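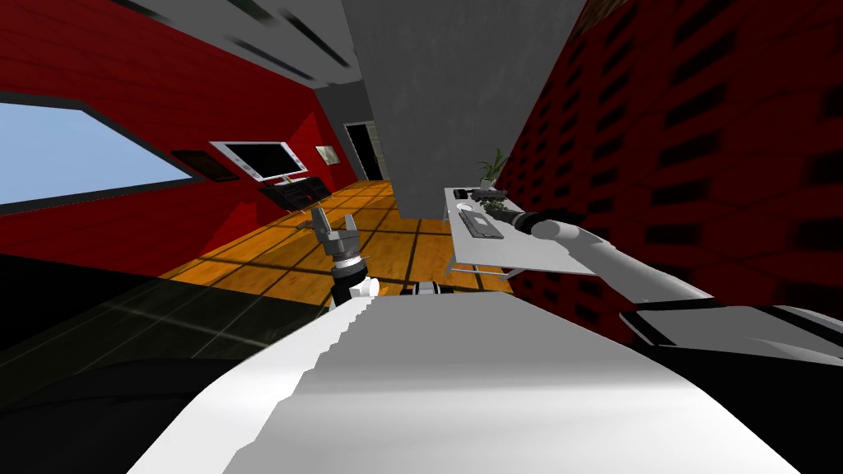 *Living room sim, table task: right gripper down on the tabletop, left gripper up with the fingers open.*

**Teleop and demonstrations catch-up, November**

Bielecka building, upstairs room, started at 10 and ran well past lunch

In the room: Mieczysław Sobczak (running it), both operators, the training side, me on notes
On the call: two people from Inosell, plus Druklow support for the middle part

I type the way I talk, so these are long. If I've put words in your mouth, tell me and I'll fix the shared copy. Action items are in bold where they came up, and I've pulled them together at the bottom again because Mieczysław asked me to.

## Where we are with the table task

We have 369 recorded demonstrations of the table task in the red-walled living room. After the training side went through them, 265 are good enough to keep. I thought that was a pretty rotten ratio and said so, but Mieczysław thinks it's fine for a first batch from operators who were still learning the controllers, and he'd take a strict cut over a generous one any day.

Most of what got thrown out falls into two piles. In the first, the operator closes the gripper too early, opens it, and tries again, and the whole fumble is in the recording. In the second, the gripper comes down too hard on the table and the arm does that little shudder as the sim pushes back. Both piles teach the policy things we don't want it to learn. There was a bit of a debate about the fumbles, see next item.

The Inosell folks asked if we could just trim the bad bits out. We can trim the start and the end with no trouble. Cutting a piece out of the middle leaves a jump in the arm position, and the training code hates that, so no.

## Do we keep the fumbles?

This took the longest and I enjoyed it, even if my hand got tired.

One of our operators made the case for keeping some of them. Her point was that a missed grasp followed by a clean second try shows the robot what recovering looks like, and the robot is going to miss plenty when it's on its own. If it has only ever seen perfect grabs, it has no idea what to do after a miss (we all watched it hover over the table last month like it had forgotten why it came in).

The training side agreed with the idea and didn't like the data. A fumble where the operator is confused looks very different from a deliberate recovery. The confused ones have long pauses and hands drifting sideways, and the pauses are the worst part, because the policy picks up the habit of stopping.

We landed on recording recoveries on purpose. The operator misses by a small amount, backs off straight up, lines up again and goes. No chatting in between, please! **Operators will record 30 of these on the table task and tag them as recoveries so they can be mixed in separately.** The old fumbles stay in the reject folder and don't get deleted.

## What to do with the left arm

This came up because both of our operators do something different with it when the right arm is doing all the work. One parks it up with the gripper open. The other lets it hang wherever her hand happens to be resting, and then it wanders, and it ends up in half the camera view.

Mieczysław wants one parked pose for everybody: gripper up, fingers open, to the left of the torso and clear of the table. I asked whether it mattered that the fingers were open and he said not much, but pick one and stick to it, and open is what the parked demos already have. So open it is.

Druklow support told us there's a hold button in their teleop client that freezes one arm while the other keeps following. Three of us had no clue this existed. It's on the left stick, you press it in. **I'll add it to the operator sheet, with the parked pose.**

One thing to watch: when you release the hold, the arm jumps to wherever your real hand is. Bring your hand back to the parked spot first. Druklow say a softer release is on their list but wouldn't give us a date, and I didn't push.

## The view from the head

Complaint from both operators: the torso takes up a lot of the bottom of the view, and when you reach for the table with the right arm, the arm itself runs in from the corner and hides part of where you're going. By the end of a session they're craning their necks and getting headaches.

Ideas that came up:

- Turn the head a bit further to the right before starting, so the table sits more toward the middle.
- Add a second small view from the wrist, pinned up in a corner of the headset.
- Record shorter sessions and swap more often.

We're doing the first and the last right away. The wrist view got a split vote. Operators would love it. The training side pointed out that the policy only gets the head view at the moment, so if a person is using the wrist view to line up, they're working from information the robot won't have, and the demo stops making sense from where the robot sits. I hadn't thought of that and I think it's a really good point. Inosell said that on their hardware there will be a wrist camera eventually, so we may end up feeding it to both. **Training side will find out from Inosell what that camera will see and come back with a yes or no.**

## Coming down onto the table

Nearly all the hard landings happen in the last bit of the reach. In the headset it's tough to judge how far the fingertips are from a plain white tabletop, there's hardly anything on it to measure against. The operators use the plant and the flat keyboard thing in the middle as landmarks, and that helps until you're working near the greenery at the edge, and then it's guesswork again.

Mieczysław showed us his way on the big screen. He comes over the top, stops for a moment higher than feels necessary, and then lowers in one slow move using only the wrist and elbow. He doesn't steer sideways once he's going down. He made it look easy, which annoyed everyone — then I had a go and banged the table twice.

We talked about having the Prakeretti controllers buzz when a fingertip touches something. They can do it, and Druklow say the sim puts out the contact signal already, so it's a matter of wiring one to the other. **Druklow will send the sample script, Mieczysław will try it.** If it works I'd like it on before the recovery batch gets recorded.

## Changing up the room

Short one. Inosell asked if all this learning is going to stick to one red room with one concrete column in it. Fair worry. The plan was always to vary the wall colors and the floor, and to move the stuff on the table around between takes. The training side wants the objects shuffled first and the room second. No argument from anybody, though one operator did ask for a room with a comfier color, and I've written it down because I promised her I would.

## Odds and ends

- File names. Please, please put your initials in them. I spent an evening listening to nothing but fan noise trying to work out who recorded what.
- The reset between takes is still done by hand in the menu. Druklow say there's a key for it, they'll put it in the same email as the script.
- Inosell would like to sit in on a recording session. Yes, of course, come over. Bring your own headset if you have one, ours are getting a bit tired around the foam.

## Action items again

- Operators: record 30 recovery demos on the table task, tagged
- Me: operator sheet with parked pose, hold button, and the slow straight lowering
- Training side: wrist camera question with Inosell
- Druklow: sample script for the touch buzz, plus the reset key
- Mieczysław: try the buzz with the Prakeretti controllers
- Everybody: initials in the file names

Next meeting is in the same room, once the recovery batch is recorded. Mieczysław will send the invite.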